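Does That Cleaner Really Kill 99.9 Percent of Germs?

Walk down the cleaning aisle of any store and start reading. Kills 99.9 percent of germs! Destroys bacteria! Hospital strength! Nearly every bottle says something like this, and the letters are usually very big. When a company wants you to buy something and uses very big letters, it is a good time to slow down and ask some questions.

First, what is a germ? "Germ" is a loose word for living things too small to see that can sometimes make you sick. Bacteria are one kind. Viruses get called germs too, although scientists still argue about whether a virus counts as alive. Most bacteria don't hurt people at all. Lots of them live on your skin right now, and plenty more live in your gut, where they help you break down food. So a bottle that promises to kill "germs" hasn't told you which ones, or whether they were bothering you in the first place. 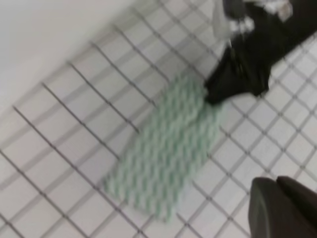 Dukus Science Club, Grades 3 to 5

Now look at that number, 99.9 percent. It sounds like everything. Is it? Say a patch of counter has one million bacteria on it. Take away 99.9 percent and you still have 1,000. Given food, water and a warm place, some bacteria can split in two every 20 minutes. After 20 minutes the 1,000 could be 2,000. After an hour, 8,000. Real counters are drier and have less to eat, so it usually goes more slowly there, but you get the idea. "Almost all" and "all" are different things.

Next question: where did the number come from? Cleaners are tested in a lab. The people doing the test pick certain germs, put them on a clean, hard, flat surface, and wait exactly as long as the label says. Your kitchen has crumbs. It has a sticky ring where somebody left the juice. Dirt can hide germs and can use up the cleaner before it gets to them. That's why many labels say, in very small letters, to clean the surface first.

Small letters are where the interesting stuff lives. Ask a grown-up to hold a bottle while you read the back. Look for the words "contact time" or "leave wet for." Some cleaners have to sit for several minutes. How many people do you know who spray and then stand there for several minutes?

What about plain soap and water? Soap doesn't get giant letters, but it has a good trick. One end of a soap molecule grabs water and the other end grabs grease. When you rub and rinse, the grease comes loose, and a lot of the germs go down the drain with it. For most everyday messes that works fine. Stronger cleaners make sense at certain times, like after somebody has been sick or after raw chicken has touched the counter.

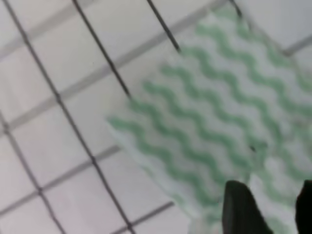

Striped cleaning cloth on white tile.

Cloths deserve some doubt too. A cloth that stays damp all day is a nice home for bacteria, and wiping with it can move them from one spot to the next. Wash cloths often and let them dry all the way.

Try it yourself: pick three cleaning products at home. Don't open them. Write down the biggest claim on the front, then the smallest print you can find on the back. Do they say the same thing? Never mix cleaners, because some mixtures make poisonous gas.

Words to know
Bacteria: tiny living things made of a single cell
Contact time: how long a cleaner has to stay wet on a surface to work
Claim: something a person or company says is true, which you are allowed to check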